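May, early evening

Rain since six this morning, so the walk up to the reservoir at Gerkevo was off. I stayed in and did the accounts for the boat instead. She cost me 3,000 last year in mooring and paint, and I sailed her 27 times. I had guessed more.
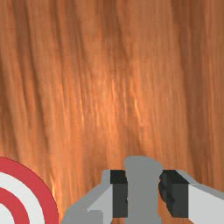

Osagie
Keeper of this diary, part-time sailor

After lunch the rain let up and I drove down to Flalton to look at the hull. The new coat has held along the waterline — there are two blisters near the rudder that I'll sand back next week. The yard wants 109 for the lift. I paid it. The man at the next mooring has put his up for sale and asked if I knew anyone. I don't.

Came home by the back road and bought bread and eggs. The bread was yesterday's. Soup for dinner, then an hour with the charts for the summer trip. The first leg is longer than I remembered, and I'd like to break it with a night at anchor if the wind is from the west.
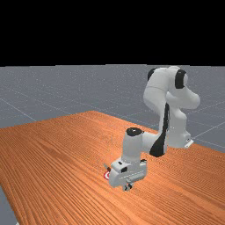
Is it worth keeping the boat another year?

I think so, provided the rudder needs only sanding and the mooring fee stays where it is. I'll look at it again in the fall when she comes out of the water.

Knee sore from the ladder. Bed by ten. Must call the yard about the spare anchor line and find the other glove.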